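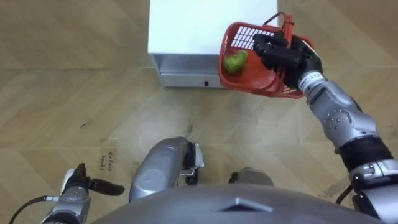 Home | Posts | Markets | About

Undero Currency Notes
Jan 31, 2022

Sold my euros Friday at the low of the week. Timing remains my gift to whoever is on the other side.

Down 55 pips on the yen, too. My plan said get out at 19. My plan should speak up.

Gold held 7 sessions in a tight range, so naturally I've started watching gold.

Month-end flows today. I'm flat until the London fix, then probably wrong until dinner.

Still holding the Aussie from August. We don't talk about it.

Recent posts
Loonie and crude, still married
What Prultbridge charges overnight
Reading the swap table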